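Levonis (band)

Levonis was a dub and post-punk studio group active on and off between the early 1980s and the early 2000s. The group had no fixed lineup. It was built around a rhythm section and a rotating set of singers and horn players, and most of its records were put together from tape by the same small production team. Its releases appeared on Wamard, an independent label that also handled the group's distribution and, for a time, its live bookings.

Background

The group began as a set of rehearsals in a basement room below a print shop. The earliest recordings were instrumental and were not meant for release. A cassette of four of them was passed to Wamard, which had until then put out spoken word and a few punk singles. The label offered studio time in exchange for an album, and the group took its name from the brand on a used tape echo unit that had come with the room.

The first single, "Lower Gate," was pressed in an edition of 1000 copies with a hand-stamped sleeve. It drew little press but was played regularly on late-night radio. A second pressing was planned and then dropped when the plant lost the metal parts, and the A-side was later recut from a safety copy that runs slightly slow.

Recordings

The debut album, Malhotra, was recorded over two winters. It is named after the street where the studio stood. The record is sparse, with long stretches of bass and drums and very little singing, and the guitars are heavily gated. Reviewers at the time tended to hear it as a production exercise. It sold 4000 copies in its first year, which was enough for the label to pay for a follow-up.

The second album, Jerunov, is usually considered the group's main work. The rhythm tracks were cut live in a single room, with the horns added later and mixed well forward. The songs are shorter and the tempos faster than on the debut, and three of the nine tracks have a conventional verse and chorus. The final track, "Salt Road," was edited down from a take lasting 24 minutes. The full take has never been released.

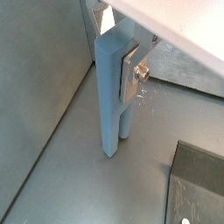

Opinion on the change in sound was divided among listeners. One letter printed in the label's newsletter complained that the horns had been put exactly where the echo used to be, and that anyone who had bought Malhotra for its empty spaces should borrow Jerunov before paying for it. The same letter made an exception for "Salt Road," which the writer had played to the end of the groove twice in one evening.

A third album was started but not finished. Two of its songs came out as a twelve-inch single, and dub versions of three others were used on a Wamard compilation under a different name. The remaining reels were kept in storage and some were taped over for other sessions.

Live performance

Levonis rarely played in public. The group's few concerts used the multitrack tapes as a base, with the mixing desk placed on stage and two or three players adding parts over it. This arrangement was hard to move and led to frequent delays. The best documented concert took place one December in a former swimming bath with an audience of 400, and a recording of the second half circulated on cassette for years. The first half was lost when the desk feed failed.

Style

The group's music draws on Jamaican dub, particularly in its use of spring reverb and dropped-out vocals, but the drumming is stiffer and closer to funk. The bass is usually played with a pick and recorded directly into the desk. Vocals on the early material are half spoken and placed low in the mix. From Jerunov onward they are sung, often in two parts an octave apart.

Later releases and reissues

After a long gap, a short album of new recordings called Second Counter was issued on compact disc. It used programmed drums on all but one track and went out of print quickly. Both of the earlier albums were later remastered from the original half-inch tapes. The reissue of Malhotra restored the intended running order, which had been changed on the first pressing to even out the length of the two sides. The Jerunov reissue added both sides of the twelve-inch and an alternate mix of "Lower Gate."

The sleeve notes for the reissues list the players by instrument only, as did the original sleeves.

Discography

Malhotra (album)
Jerunov (album)
Second Counter (album)
"Lower Gate" (single)
"Harbor Tax" / "Plain Water" (twelve-inch single)

Related articles
Wamard (record label)
Malhotra (album)
Jerunov (album)
Tape echo
Dub music
Post-punk discographies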